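Clearing the long table: notes from the Castberg workroom

Print | E-mail
Reading time: 4 minutes

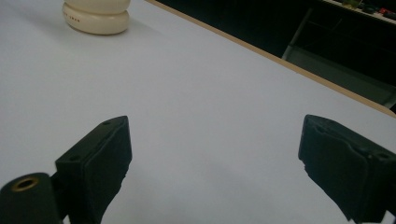
The white tabletop with its light-brown wooden edge strip.

The long white table in the Castberg workroom has been the place where everything lands. Mail, sample boxes, coffee cups, the good scissors and the bad scissors all ended up on it, and anyone who needed a flat surface first had to spend ten minutes moving other people's things. In May we agreed to clear it and to keep it clear. This is what we did and what we would like everyone to keep doing.

The first job was sorting. We used 2 large bins, one for things that belonged in another room and one for things that had no owner. The first bin filled up before lunch. Most of it went back to the supply shelves or the kitchen. The second bin stood by the door until the end of the month, and what was left in it has now gone to the reuse shelf downstairs. If you are missing a tape measure or a gray umbrella, look there.

The second job was cleaning. The top is matte, and matte white shows pencil, ink and the rings left by mugs. We tried plain warm water first and it took off more than expected. For the rest we used a drop of dish soap on a soft cloth, wiped with clean water afterward and dried with a towel. Please do not use the scouring pads from the kitchen. They leave shiny patches that catch the light, and those do not come out. The same goes for the powder cleaner under the sink.

The wooden strip along the edge needs different treatment. It should be wiped with a cloth that is only just damp and dried right away. Water left standing along the joint will lift the strip in time. It happened to the old table in the Disarholm room, which had to be trimmed and reglued at both ends.

We also looked at replacing the table. Tridero quoted us 2,297 for a new one in the same length, delivered and assembled. Karpenko came in at 2,194 without assembly. A new top on the present legs would be 900. None of these seemed necessary once the surface was clean, so the money stays in the room budget for now. The lamps over the sink are next on the list.

What may stay on the table is a short matter. One small item at the far end is fine, and at present there is a cream-colored one with rounded tiers and a little reddish-brown lettering. It can stay as long as it is lifted when the table is wiped. Anything else should go when you go. If you are in the middle of a job that runs over to the next day, put your work on a tray and slide the tray onto the lower shelf by the window. There are trays for this behind the door. Write your initials on a strip of masking tape and stick it to the tray, not to the table.

Cutting is done on a mat. The mats hang on the hook next to the trays. Glue and paint need a sheet of brown paper underneath, and the roll has been moved from the hall closet to the rack under the counter so it is easier to reach. Hot dishes and kettles stay in the kitchen. Cups are allowed with a coaster.

The table gets a quick wipe at 4:30 p.m. by whoever is using the room at that hour. It takes a couple of minutes. The cloths are in the top drawer, the blue ones for the white surface and the yellow ones for the wood. Used cloths go in the mesh bag on the side of the counter and are washed with the kitchen towels.

A few people have asked whether the table can be reserved. It can, on the sheet outside the door, in blocks of half a day. Please cross your block out if you no longer need it. The sheet for June is already up.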